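Penach Robotics Club – Your Questions, Answered

14 shares | 6 comments

I get the same emails every August, so I finally sat down and typed up my answers in one place. I've been in the club for three years now and run the new member sign-ups, so if something is missing, blame me and write to the club address.

Do I need to know how to code?

No! I came in knowing how to make a spreadsheet add things up and that was it. We start everybody on small Python exercises, and for the first month you mostly change numbers in other people's scripts and see what the arm does differently. If you already code, great, you'll get put on the Enus team faster than you'd like.

What is Enus?

Enus is our table clearing project. Two arms, one table, a mix of trash and dishes, and the job is to get the trash into the bin and the dishes into a tray. It sounds easy until you try to get a gripper to pick up a paper bag (bags are the worst, they fold in a new way every single time). Athumani is our other project, the little line-following carts, and that one is friendlier if you like soldering and wheels.

How much does it cost?

Dues are $30 a semester. That covers shirts, snacks on long nights and your share of the competition van. If $30 is a problem, tell me quietly and we'll work it out, no forms.

Where and when do you meet?

Room 1836, from 6:30 in the evening until people get hungry. Yes, the number looks like a year, and yes, it's on the first floor. The elevator won't help you. Come in by the bike racks and go left.

Do I have to come every time?

Nope. Two evenings a week is what we ask of people on a competition team, and one is fine for everybody else. During finals we shrink down to almost nothing anyway.

What is the Bromberg?

The Bromberg Cup is the student competition we build toward all year. The tidy-up round is scored out of 525 points, and last spring we finished with 44 fewer than the team that won. I'm still a little sore about it – most of those were lost on one stubborn cup that rolled off the table during our second run. The rules change a bit each year, so read the new packet before you ask me about time limits.

Can I drive the robots on my first night?

You can sit with a team on your first night, and you can drive after you've done the safety talk, which takes half an hour. Long hair tied back, no dangling sleeves, and know where the stop button is before you touch anything else. I'm strict about that last one.

What does a practice run look like?

Pretty messy, to be fair. We scatter stuff on the table, start the run and watch. Then we argue about it, change one thing and set it all up again.

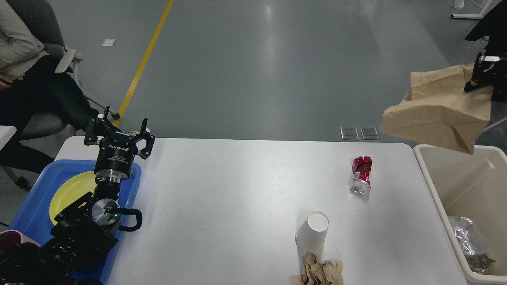
Enus practice: bag over the bin, with the can and the cup still on the table.

Can I bring trash?

Please do! Clean cans, paper cups, snack wrappers and lunch bags are all welcome, and the more crumpled the better. Rinse the cans. No glass, and nothing with food still in it – we had ants once and I don't want to talk about it.

I missed the sign-up. Is it too late?

Not at all. Just show up. Teams for the Bromberg are set midway through the fall, but you can join Athumani whenever, and people swap between projects all the time.

Can I put this on my resume?

Sure, as long as you did the work. Keep notes as you go, because you'll forget what you fixed by spring (I did, twice).

Share this page | 6 comments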